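Notebook, December, bench 2
Surface finishes, wipe-down trial, continued

3 comments

Picked up where the last entry stopped. The Tukham panels have now had 2,000 strokes each with the damp cloth and the mild detergent. The Forsyth panels are at the same count. The Cemorberg set is behind because the cloth holder worked loose overnight and the counter carried on without it. The counter read 3,638 when I came in and that number means nothing. I have struck it out on the sheet and put the Cemorberg panels back to the last good reading.

Gloss first. Meter zeroed on the black tile before each set and again after. Tukham has dropped a little in the middle of the stroke path and not at all at the ends, which is the wrong way round if the cloth is loading up at the turn. I suspect the panel is bowed. Put a straight edge across it and could get a slip of paper under one side. The other Tukham panels sit flat. Marked the bowed one and left it in the set, but its middle reading should not go into the average.

Forsyth is duller at the start and has stayed the same. Whoever writes this up should give the change and the starting value together, otherwise Forsyth looks better than it is.

Colour by eye under the daylight tube, with the room lights off. No shift on any of the light greys. The dark blue Forsyth panel has a paler band where the cloth turns. It may be detergent residue. Rinsed half of it with clean water, left it to dry on the rack, will look again at 12. 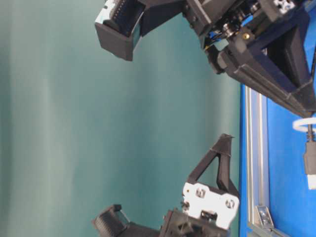
Choice of colour is still open and the request from Trondia does not help, as it asks for something "calm, easy to keep clean and not grey". Bright colours show a wipe mark differently from pale ones and the trial ought to include both. Bright blue for a tabletop, beside a teal-green upright surface, as in the photo, is the sort of pairing I would put forward, with a plain silver edge between the blue and anything else. The two colours are near enough to sit together and far enough apart that the edge of the table is easy to find. Have asked for one panel of each in the Tukham finish. If they come only in high gloss I will not bother, because every smear shows on a high gloss and the comparison would be with the gloss and not the colour.

Edges. This was left out of the first plan and should not have been. Cut edges on the bare panels took up water on all three makes. Measured with the feeler gauge at the corner, the Cemorberg swelled most and the Forsyth least. Sealed edges did not move at all within what the gauge can read. Suggest we stop testing bare edges. No one is going to fit them that way.

Looked at the dark blue Forsyth panel again. The rinsed half has no band, the other half still has it. So it is residue, and the detergent is too strong or the rinse step is needed. I would sooner halve the detergent and keep the method short. Changed the mix on the card by the sink. The old mix is crossed out but still readable, please leave it so.

Cloths: we are down to the last pack of the close weave. The open weave ones in the drawer are not the same and must not be used for this trial even for the practice strokes, as they shed and the fibres get into the gloss meter port. Cleaned the port with the blower. Reading on the tile came back to where it was.

To do
- clamp the cloth holder with the longer screw, check it at the start and end of each run
- bring the Cemorberg set up to 2,000
- repeat dark blue Forsyth with the weaker mix, new panel
- find out whether the Tukham teal is the same base board as the grey
- order close weave cloths

Stroke rig switched off at the wall. Cemorberg panels left in place, do not move them.

Shared 2 times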